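*Talk for the Firside family evening, 31st July. Keep it loose, don't read this word for word!*

**Opening**

Hi everybody, I'm Ludivine Gautier, and I'm going to talk to you about paper cups. (Wait for the groan.) I've been running the cup-stacking table at our Friday club since April, and I still get a silly little thrill when the top one stays put.

Mention Yaqin here. She bought us a carton from Bovau and we're down to 114 cups after the lemonade stand got into it. Thanks a lot, lemonade stand.

**Three cups is where you start**

People always want to build the big tower first. Don't! Start with three: two on the table, side by side, mouths down, and one more for the top. I like the ones with a wavy sleeve, they're so much easier to hang on to than the shiny kind.

Point out the white rims while these are up. When I'm lining things up, the rim is what I look at. 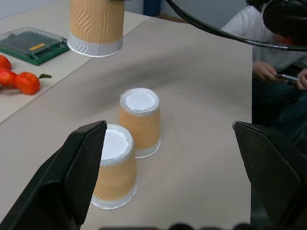
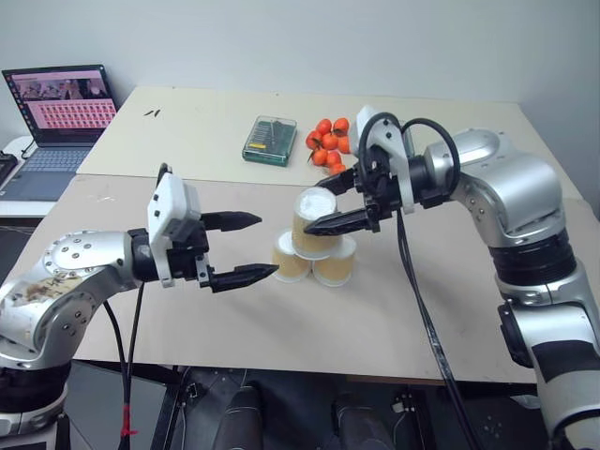 **Stuff that goes wrong**

- Gap too wide. The top cup drops between the other two and everybody laughs. Push the bottom pair together until they just touch.
- Squeezing. A paper cup goes oval if you grab it hard, and then it rocks. Hold it like you'd hold an egg.
- Letting go too fast. Set it down, loosen your fingers, *then* move your hand away. Jianguo counts to 4 under his breath and he hasn't knocked one over in weeks.
- Bumping the table. Usually me.

**Going bigger** (skip if we're running late)

Six cups is three, two, one. Same moves, more nerves. Ten is where the grown-ups start holding their breath, and it's so much fun to watch them!

**Hands-on part**

Hand out cups, three per pair, and ask Yiran to do the back tables. Whoever finishes first helps the pair next to them. No prizes this time, the sticker thing got out of hand.

Remind them to leave the cups nested by the door when they're done, and that snacks are at eight.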